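Why Do We Sort Things Into Baskets?

Have you ever tipped out a drawer full of odds and ends and wondered where on earth to begin? Sorting is a lovely way to start -- you look at each thing, decide what it has in common with the others, and give it a home with its friends. Grown-ups do it with mail and socks, and you probably do it with crayons!
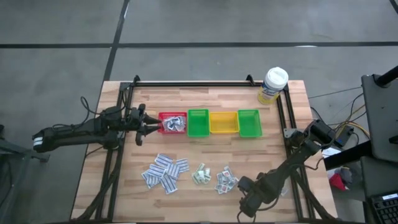 Page last changed: April, by Ulises Benavides

Baskets in different colors make sorting much easier, and a row like this one, with red, green, yellow and green again, is a fine way to set them out. All the little packets in the red basket are in one big heap, and the other three baskets are empty, so there is plenty of room for new groups.

Now try it at home! Find 8 small things and two or three bowls, and pick a rule, such as "shiny" or "not shiny." Then mix everything up and try a different rule -- you may be surprised how many of your things have to move.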